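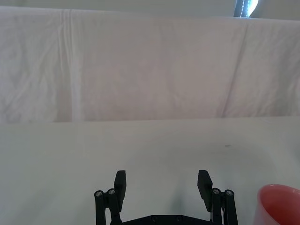
When I book a walking holiday, I want to carry a small bag and sleep each night in a different village. I do not want to become an accountant. But the last time I compared tours in the hills above Emis, I spent a whole evening with a calculator, and in the morning I was still not sure what the trip would cost.

The price on the page was low. Then came the luggage transfer, charged for every bag and every stage. Then the tourist tax, which is different in each village. Then a "route service fee", which I think means that somebody sends you a map. For my husband and me the final sum was 3360, and the number on the first page was far below it. I can pay a high price if I see it at the beginning. What I cannot accept is to meet it on the fifth screen, when I have already told my family where we are going.

Some agencies say that separate charges are more fair, because a person who carries her own bag should not pay for the van. I understand this argument and I even agree with one part of it. Let the customer remove the van and see the price go down. It is a much more pleasant feeling than to see it go up. 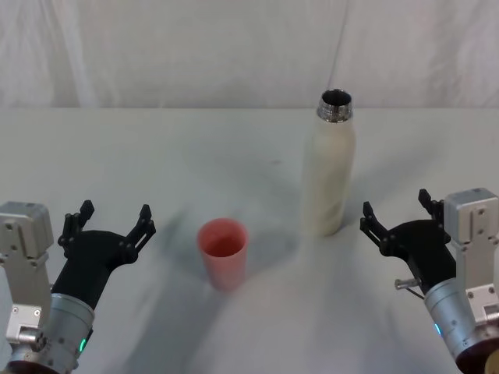
Skollemton Travel Club, Walking Tours Section

In our club we have used both methods. For the Drostamov valley we took an agency with many small charges, and the evenings at the guesthouse were full of talk about who had paid for what. The next July we went along the river to Nasr with one price for everything except lunch. The beds were harder and the soup was thin. Still, most of us would book that second trip again, and I include myself, although I complained about the soup more than anyone.

I also think the village people lose when the fees are hidden. A guest who feels cheated before arrival will not buy honey or a second coffee. She looks at each bill as a trap. The woman who runs the guesthouse did not write the booking page, but she is the one who has to hear the complaint at breakfast. 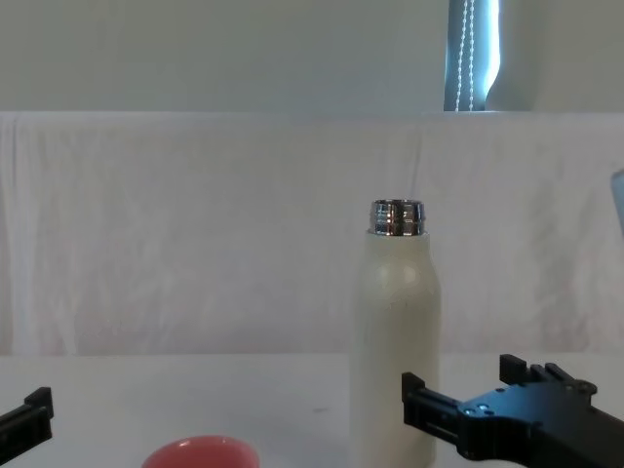

Should a single walker pay a supplement?
A supplement is reasonable when she has a double room alone, but it should be written beside the main price and not in the conditions.

My own rule now is simple. I write to the agency and ask for the full sum for two people, with bags and taxes, in one line. If the reply has 200 words and no number, I look for another agency.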